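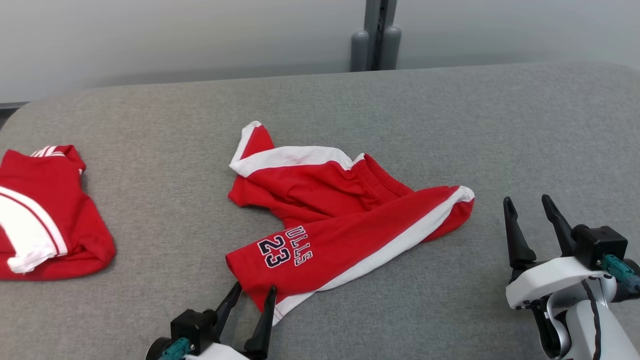 Frequently Asked Questions: Requesting Sacramental and Parish Records

The Records Office of the Eparchy of Zhuravel holds registers from current parishes and from parishes that have closed or merged. Answers to common questions are below. Read the section on who may request a record before submitting a form.

What records does the office hold?

Baptism, chrismation, marriage and burial registers, parish membership rolls, and minutes of parish annual meetings. The collection consists of 1175 bound volumes. Registers still in use remain at the parish and are sent to the office when full.

Does the office hold records for every parish?

No. The office has complete registers for 67 parishes and partial registers for the remainder. The Tiltberg parish lost its early marriage register in a fire, and no copy was made. Where a gap is known, it is listed in the finding aid, which can be requested by mail or email at no charge.

I was baptized in a parish that is still open. Should I write to you?

Write to the parish first. The parish priest or secretary can issue a certificate from the register on site. The office will forward misdirected requests, but forwarding adds time.

Who may request a sacramental record?

The person named in the record, if 18 or older. A parent or legal guardian may request the record of a minor. A priest preparing a marriage or an ordination file may request the records of the persons involved. Anyone else needs written permission from the person named, or proof that the person is deceased.

What counts as proof of death?

A civil death certificate, a published obituary that gives the full name and year, or an entry in one of our own burial registers. If you believe the burial entry is in our registers, state the parish and the year on the form and we will check it before asking for anything further.

What information do I need to provide?

Full name at the time of the sacrament, including any spelling used in the family before immigration. Date of birth. Names of both parents, with the mother's maiden name if known. Parish and town. Approximate year of the sacrament. Sponsors' names are useful when several people in the register share a surname.

The family name was changed. Which spelling will appear?

The certificate reproduces the name as entered in the register. Older entries may be in Church Slavonic, Ukrainian or Latin. The office transliterates into English using one fixed table, and the result may differ from the spelling your family uses now. A later legal name is not substituted. It can be added as a note on the certificate if you send a copy of the court order.

Can an error in the register be corrected?

The original entry is never erased or overwritten. A correction is made as a dated marginal note, signed by the chancellor. To request one, send a letter describing the error along with a civil document that shows the correct information. Corrections to the date of a sacrament also require a letter from the parish.

What is the difference between a certificate and a full extract?

A certificate states the name, date, place, minister and sponsors. A full extract also includes all marginal notes, such as later marriage or reception into another parish. Marriage files require a full extract issued within the past six months. Civil agencies normally accept the certificate, but ask the agency before ordering.

How long does a request take?

Allow 14 business days from the date we receive a complete form. Requests that involve an uncertain parish or year take longer. The office is closed for the first half of August, and that period does not count toward the processing time.

Is there a fee?

There is no fee for a certificate or full extract requested for a sacrament, for enrollment in a parish school, or by clergy. Genealogical searches are charged by the hour, with the first hour due in advance. The current rate is printed on the form. Payment is by check or money order. We do not accept cash by mail.

Can I see the registers in person?

Original registers are not open to the public. Microfilm of registers more than 100 years old may be viewed by appointment in the reading room between 9:30 a.m. and 3:00 p.m. The reader is a Zavono film scanner that saves to a USB drive. Bring your own drive. Photography of the screen is allowed.

What does the microfilm cover?

The Flisanton deanery has been filmed in full. Filming of the Zhuravel city parishes is in progress. Film boxes are ordered by number, and the numbers are in the finding aid.

My parish closed. Where did its registers go?

To this office, in most cases. When a parish merges, its registers close on the date of the decree and are transferred here. New entries go into the register of the receiving parish. If a sacrament took place close to the merger, give both parish names on the form.

I have an old parish register or church booklet at home. Do you want it?

Registers are the property of the parish and should be returned. No questions will be asked. Anniversary booklets, parish bulletins and photographs are accepted if the parish and the approximate year can be identified. Do not laminate, tape or trim anything before sending it.

How do I contact the office?

Address requests to Petro Koval, Registrar, Eparchial Records Office, P.O. Box 3444, Zhuravel. Use the form for all record requests. Telephone staff can confirm that a form has arrived but cannot read entries aloud or confirm that a particular person appears in a register.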